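Moving the workshop out of the garage
6/20/19

I spent most of April carrying things from the garage to the back bedroom. The garage was cold for half the year and damp for the rest, and after the second drawer of hand tools came out with rust on it I decided I'd had enough. The bedroom is smaller, but it has a window and a heater that works.

The house is in Fusville, on the older side of town, and the back bedroom had been used for storing boxes since we moved in. The first job was getting rid of the boxes. I gave that one weekend and it took three. A lot of it was paperwork from a house we sold years ago. I kept one folder and shredded the rest.

After that came the floor. There was carpet, and under the carpet there were boards in decent shape apart from a stain near the radiator. I sanded that part by hand and put down two coats of clear finish. It still shows if you know where to look. The bench stands over most of it now.

The bench is the same one I've had for 13 years. I bought it from Lutier when they closed their shop on the main road, and it weighs more than I remembered. It wouldn't go through the bedroom door assembled, so I took the legs off. Two of the bolts had to be cut. I replaced all of them while I was at it.
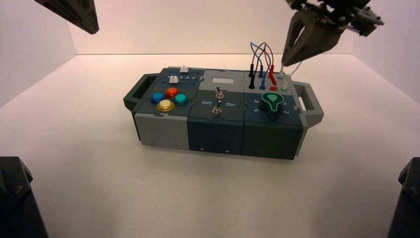 Storage was the part I got wrong the first time. I put up open shelves, filled them, and within a week I was moving three things to reach a fourth. What I wanted was cases I could lift down, use, and put back. I drew a few versions on paper and kept coming back to the same basic layout — box-shaped modules side by side with a carrying handle sticking out at each end, so the whole thing can be picked up with both hands. Three modules is a good length for my shelves. Four would hang over the edge. I also like a plain gray for this sort of thing, since I can see a dropped screw against it.

I made five of them. The first was bad. I cut the dividers too tight and the chisels wouldn't lie flat. The other four came out fine, and the bad one holds sandpaper, which doesn't care. For handles I used a set from Priltau that I had left over from a dresser. They're a little wide for the job but they're strong, and they were already paid for.

Lighting came next. The ceiling fixture threw my shadow right across whatever I was working on. I put a long lamp on the wall over the bench and another on the side wall by the vise. The walls were beige, and I painted them white before I hung anything. That made more difference than either lamp. It took two coats and most of a third on the window wall, where the old color kept showing through.

The outlets are the one thing I paid someone to do. There was a single outlet behind the door and I wasn't going to run the band saw off an extension cord. The new line cost more than I wanted to spend, and there are now 7 places to plug something in where there used to be one.
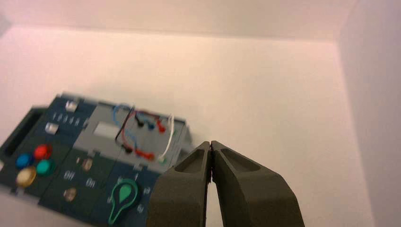
Is a spare bedroom big enough for a workshop? Mine is, for hand tools and small projects, as long as you do the rough cutting of long boards somewhere else. I still break down lumber in the driveway and carry the pieces in.

Dust is the main problem. I keep the door shut and run a shop vacuum off the saw, and I bought a box fan filter from Lo Presti that hangs near the window. It catches a fair amount. There's still a film on the hallway table by the end of the week, and I wipe it down before anyone mentions it.

The garage is nearly empty now. The lawn mower is out there, and 35 feet of garden hose, and the table saw, which I haven't decided about. It would fit in the bedroom if I gave up the chair. I sit in the chair a lot, so for now the saw is staying under its cover.

Next I need to fix the window, which sticks about halfway up.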